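Duvet in winter: one big one or two singles?

bamik70
2019-01-28
We keep the bedroom cold and my wife steals the duvet every night. I'm thinking of two singles, the way her family does it. Anyone switched? I'm cleaning in there today anyway, so now's the time.

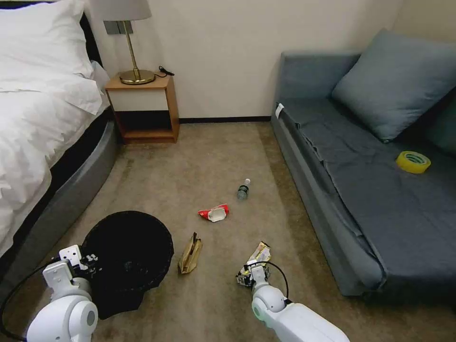
Reply from Stundanico
Did it in October, never going back! Two singles, 2 happy people - we both sleep through now.

Reply from kerstin_e
Disagree. Two singles leave a cold gap in the middle and it looks like a dorm. Get one size up and tuck the foot end in.

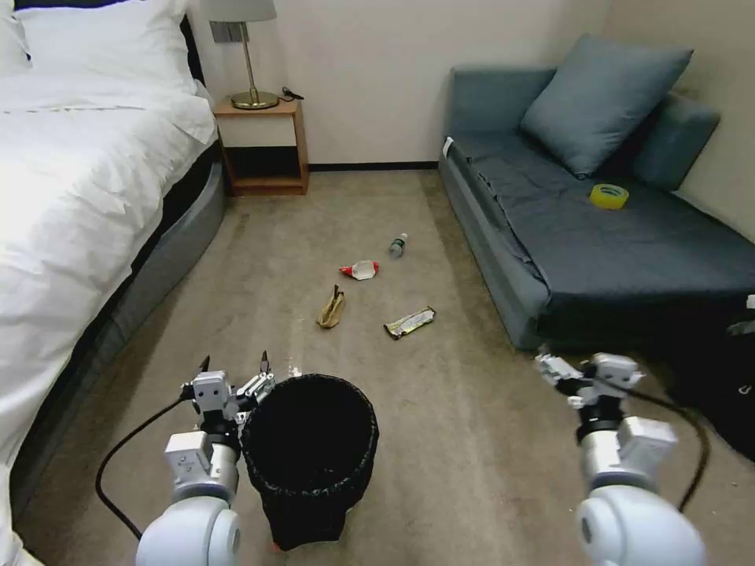
Fill matters way more than size, if you ask me. Ours was a cheap poly one and I sweated all night (down fixed that). White covers like those are easy, they go in hot with the towels. I'd spend the money there first.

Reply from Stundanico
What gap? We just overlap them lol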